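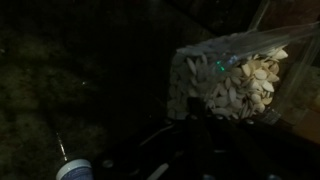
4. Fitting the worktop

This section is for the Dendik worktop in straight lengths. If you have bought the corner set, please read section 5 first and then come back to step 3 of 4.2. All measurements are in millimetres.

4.1 Before you start

Leave the worktop flat in the room where it will be fitted for two days. Keep it in the wrapping, but cut the wrapping open at both ends. Do not stand it against a wall or a radiator.

Check that you have received:

- the worktop
- one bag of fixing brackets with short screws (part 386)
- two edging strips, one for each end
- one tube of clear sealant
- one roll of foil tape, only if you ordered a hob cut-out

You will also need a long spirit level, a pencil, a tape measure, a jigsaw with a fine blade for downward cutting, a drill with a 10 mm wood bit, two clamps and a sanding block. The worktop is heavy, so two persons must lift it.

Note: Small marks on the underside come from the transport and are not a fault. Marks on the upper side must be reported to Chowdary before you cut. We cannot exchange a worktop after it has been cut.

4.2 Measuring and cutting to length

1. Check that the base units are level from left to right and from front to back. Adjust the legs of the units if necessary. Do not try to correct the level later with pieces of card under the worktop.

2. Join the units together with the connecting screws from section 3.

3. Measure the length at the wall and again at the front. In older houses these two numbers are often different. Write down both.

4. Add the overhang at each open end. If the end goes against a wall, there is no overhang, but leave a gap of three millimetres for the sealant.

5. Turn the worktop upside down on two trestles and mark the line on the underside. With a hand saw it is the opposite: the upper side must look up.

6. Clamp a straight piece of wood along the line as a guide. Cut slowly. The second person supports the piece which will fall off.

7. Smooth the edge with the sanding block, always moving the block away from the upper surface.

Example: a run of two units measures 1033 at the front and 1030 at the wall. Mark both numbers, draw the line between them and cut along this line. The cut will be a little slanted, and this is correct.

4.3 Cut-out for the hob

CAUTION: Disconnecting and connecting a gas hob is work for a registered gas engineer. Do not loosen any gas pipe yourself, also not for a short time. For an electric hob, ask a qualified electrician.

1. Find the cut-out size in the instructions of the hob. Do not measure the hob from above — the glass or steel plate is always bigger than the hole.

2. Mark the hole on the worktop. Check the distance to the back wall and to the nearest tall unit, which are also given by the maker of the hob.

3. Look under the worktop and make sure that no bracket and no cross rail of the unit is below your line.

4. Drill one hole in each corner, inside the line, so that the edge of the hole only touches it.

5. Saw from hole to hole. Before the last side, screw a piece of scrap wood across the waste part. Without it the waste can drop and break the surface at the corner.

6. Remove all dust and cover the raw edge with the foil tape. The tape must go around the corners in one piece. Press it down well with a dry cloth.

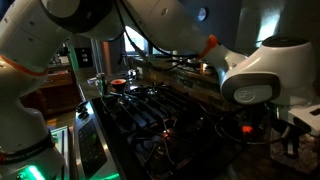 Fig. 4: Black gas stovetop.

Note: Keep the hob in its carton until the tape is finished. If a drawer is planned under the hob, a separation panel may be required. It is not included in the Dendik set.

4.4 Fixing

1. Lay the worktop on the units and push it gently to the wall.

2. Fasten the brackets to the units and then to the worktop. Use only the short screws from the bag. They are made for a worktop of 35 mm, and longer screws can come through the surface.

3. Tighten by hand. A powerful cordless drill turns the screws too far and they lose their hold.

4. Put the edging strips on the open ends. Start from the front, and rub each strip with the sanding block wrapped in a cloth.

5. Apply the sealant along the wall in one line. Smooth it with a wet finger and do not touch it until the next morning.

CAUTION: Do not sit or stand on the worktop, especially near the cut-out. The narrow part in front of the hob can crack.

If there is still a gap at the wall which is wider than the sealant can close, you can order the matching upstand from our shop in Ferkbridge. Tell us the colour name from the label on the underside, so please do not remove this label before the work is finished.

Continue with section 5 for corner joints, or with section 6 for the sink.

Chowdary Kitchens & Interiors, Tramutcombe and Ferkbridge | Contact us | © Chowdary. All rights reserved | Back to top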